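Flurkent News: Folding hooded jackets for the spring swap

Putting the winter and in-between jackets away, and what to do with the hood
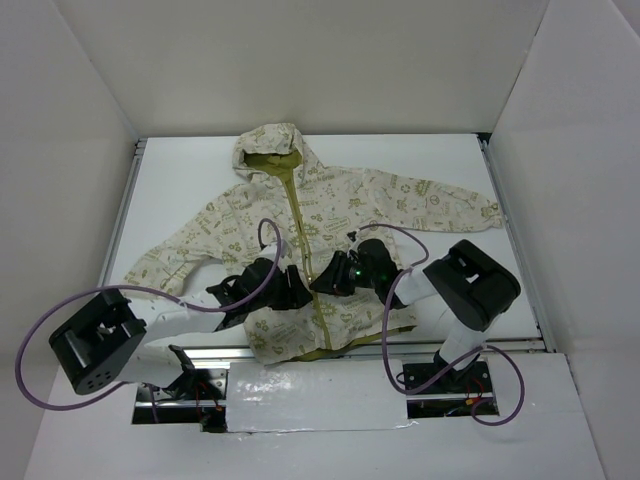 A reader who signs as Bai wrote in after the last issue to say that hoods are the reason her shelf falls over. She folds the sleeves in, folds the body in half, and ends up with a lump at one end that tips the whole stack. She asked whether she should be hanging everything with a hood and be done with it.

Hanging is fine if you have the rod space. Most of our members don't, and a light zip jacket with a hood folds well enough once the hood is dealt with first. The method below is the one we use at the Sandutik Street clothing room, where 184 hooded jackets came through last spring and nearly all of them went on shelves.

Before you fold

Check the pockets. Last year we found house keys, a retainer and a good many tissues. Turn the pockets out if the lining allows it and leave them out until the jacket has been brushed off.

Close the zipper all the way to the neck. An open front slides around while you work, and the two halves never end up the same length. If the zipper is stiff, run a plain candle stub along the teeth on both sides and work the pull up and down a few times. Wipe off the extra before it gets on the fabric. Light prints show wax marks badly, and so does cream or off-white cloth of any kind.

Wash it now if it needs washing. A collar that looks clean in May can come out yellow in the fall. Follow the label. For a printed jacket we turn it inside out, wash it cool, and dry it on a line out of direct sun. It has to be fully dry before it goes into a bin, and the places to check are the cuffs, the seam where the hood joins, and the bottom band.

Laying it out

Use a flat surface bigger than the jacket with its arms out. A bed will do, but a table is better because a mattress gives under your hands. Lay the jacket on its back with the zipper facing up and the hood pointing away from you. Pull the sleeves out to the sides. They don't need to be level with each other at this stage, but they should be flat, with no twist at the elbow. If a cuff is bunched, straighten it now.

Smooth the body from the zipper outward to each side seam. The middle is where most of the wrinkles collect. If the jacket has a center zipper in a different color from the cloth, use it as your guide line. A zipper that wanders to one side means the fabric underneath is still bunched.

The fold

1. Flatten the hood. Bring the two sides together so the opening closes, then press the air out toward the top.

2. Fold the hood down over the front of the jacket. The top of it should land somewhere on the chest. Smooth it again. Spread it as wide as it will go so that it makes a thin layer.

3. Fold one side of the body in toward the zipper. Then bring that sleeve back down so it runs straight toward the hem. If the sleeve is longer than the body, turn the cuff back up.

4. Do the same on the other side. You should have a long rectangle with the hood inside it.

5. Fold the bottom up a third of the way, then fold again to meet the neck. For a deep shelf, fold it once in half and stop there.

6. Turn it over so the smooth side is up.

The lump Bai describes comes from leaving the hood until last. Folded in at step 2, it sits under the sides and gets spread across the width of the bundle. It will still be a little thicker at that end. When you stack, turn every other jacket around so the thick ends alternate, and keep the pile to five or six.

Jackets with drawstrings

Pull the cord even on both sides and tuck the ends inside the hood before step 2. Don't tie them in a bow. A knot left in for months makes a kink that stays, and small children's sizes with long cords are not accepted at the swap in any case. Take the cord out completely before you donate those.

Padded jackets

Skip all of this and store them loose in a big bin, or hang them. Folding them tight for half a year flattens the fill. We don't use vacuum bags at the clothing room for the same reason, although people do bring us things in them.

Where to keep them

A dresser drawer, a closet shelf or a lidded bin are all fine. Basements in our buildings run damp, so if the bin has to go downstairs, set it up off the floor. Put something on the outside that says what is in it. We write the size first, then the type, for instance "M, hooded, light." Masking tape holds up through one season and peels off clean.

If you use cedar, keep it from touching light fabric directly. Wrap it in a scrap of cotton or an old sock.

Notes on the spring swap

The swap will be in the ground floor hall at the Hisik building again. Doors open at 10 in the morning, and drop-off is from 8:30. Please fold what you bring. It saves the sorting table a lot of work, and folded items are the ones that get picked up first.

Last time 263 pieces were dropped off and 59 were left at the end, most of them adult coats in the larger sizes. Those went to the winter rack and will be out again in October. We would like more children's jackets in sizes 6 to 10 and more rain jackets in any size. We have plenty of scarves.

Broken zippers are all right if you say so. Pin a note to the collar. The mending table takes those first, and a replacement pull fixes most of them. A zipper with missing teeth has to be cut out and replaced, and we can only do a few of those each season, so please bring one per household.

Stains should be noted too. We would sooner know about a mark on the sleeve than have someone find it at home.

Hangers can be dropped off at the same time, wood or plastic. We have no use for wire ones.

Next issue: gloves, hats, and a way to keep pairs together in a shared drawer. If you have a method that works in your house, send it to the newsletter box in the Hisik lobby by the end of the month.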